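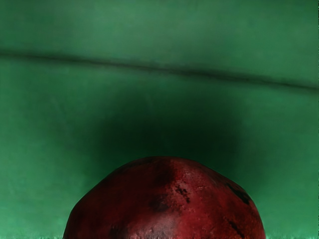 ## 4. Ensaio em simulação antes da primeira preensão

Aplica-se à garra Vrabec montada em bancada, com controlador Tuvex. Concluir a secção 3 (cablagem e paragem de emergência) antes de prosseguir.

1. Desligar a alimentação dos motores. O controlador mantém-se ligado por USB.
2. Abrir o simulador e carregar a cena `roma_fundo_verde`.
3. Confirmar que a câmara virtual usa a mesma distância focal da câmara do pulso.
4. Definir a abertura inicial dos dedos em 50 mm acima do diâmetro do fruto.
5. Limitar a velocidade de aproximação a 5 cm/s.
6. Executar 11 ciclos e guardar o registo de cada um.

> **Nota:** a segmentação por cor pode classificar manchas escuras da casca como fundo. Se o contorno aparecer com falhas, baixar o limiar de luminosidade em passos de 3 e repetir o ciclo.

> **Cuidado:** não ligar os motores com o simulador em modo espelho. O braço real executa de imediato a última trajetória em memória.

### 4.1 Passagem à bancada

Copiar o ficheiro de parâmetros para o controlador e reiniciar. O primeiro movimento faz-se sem carga, com uma mão junto à paragem de emergência.

Revisão do procedimento: Viera Ondrejka, 17 de agosto de 2020.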